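# Handheld Gripper Stoppage on the Cup Stacking Task: Findings and Changes

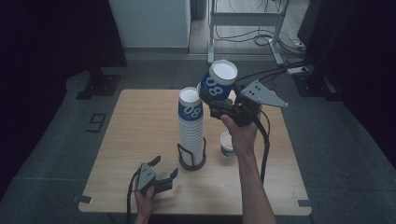

Meinir Nicholas wrote to the operations desk on the Monday after the stoppage to ask why operators had been told to keep working for the remainder of a shift in which one gripper had already failed to open twice. Her letter asked that the findings be shared with every station, and that the answer include the times at which each report was made. The Gerora site office agreed to both requests, and this item is the result.

The stoppage occurred in July during paired-gripper work on the paper cup task. An operator holding a cup in the right-hand gripper released the trigger and the fingers stayed closed. The operator shook the unit, the fingers opened, and the cup fell to the floor. The event was entered in the station log at 10:40 a.m. as a dropped cup. A second event at 11:15 a.m. was entered in the same way. At 1:50 p.m. the fingers closed without any input from the operator, who was using the free hand to straighten the stack. The operator received a pinch to the index finger. The skin was not broken and no treatment beyond a cold pack was required. Work at the station stopped at that point.

## What was found

The unit was sent to the Clolo workshop, where it was opened and tested on the bench. The fault was traced to the cable at the point where it enters the gripper body. Two conductors had worn through their covering and were touching when the cable was bent toward the operator's wrist. In that position the controller received a false position reading. Depending on the angle of the bend, it either held the fingers closed or drove them closed.

The clamp that should have prevented this bending had been left off when the cable was last replaced. The repair sheet for that job has a line for the clamp, and the line was signed. The workshop supervisor has confirmed that the signature was entered before the work was finished.

The station log for the task holds 1017 entries for the month. When these were read again, 51 of the entries marked as dropped cups included a remark such as "slow to open" or "stuck." None had been passed to the workshop. The log form in use at the time offered no category for a gripper fault, and operators chose the closest one available to them.

The inquiry did not find that any operator acted carelessly. The instruction to continue after the second event was given by the shift lead in line with the written procedure, under which a unit was to be withdrawn only after 3 faults recorded as faults. As no fault category existed, that condition could not be met. The procedure was wrong and has been withdrawn.

## Changes now in force

- Any gripper that fails to open, or that moves without input, is to be unplugged at once and tagged. One event is sufficient.
- Operators may stop work on their own judgment. The shift lead is to be told after the unit has been unplugged.
- Fingers are to be kept clear of the jaws whenever the cable is connected. Cups, holders and other items are to be straightened by hand only after both grippers have been set down and switched off.
- The cable entry is to be checked at the start of each shift and again after every 500 cycles. A unit with a missing or loose cable clamp is not to be used.
- The log form has a new category, "gripper fault," with space for the unit label and the position of the operator's wrist at the time.
- Repair sheets now require a second signature, given by a person who has seen the finished work.

All other units of the same type at Gerora have been examined. Two were found with loose clamps and have been returned to the workshop. The Priria site has been sent the findings and will carry out its own check.

## Open points

The motor controller will still close the fingers on certain false readings. Beca Cadwaladr is preparing a change that would cut power to the motor whenever the reading jumps by more than the fingers could physically travel. The change must be tested on the bench before it is released to the stations, and no release date has been set.

Reports of slow or sticking grippers from earlier shifts are still welcome and should be sent to the operations desk, with the station and the task if these are known.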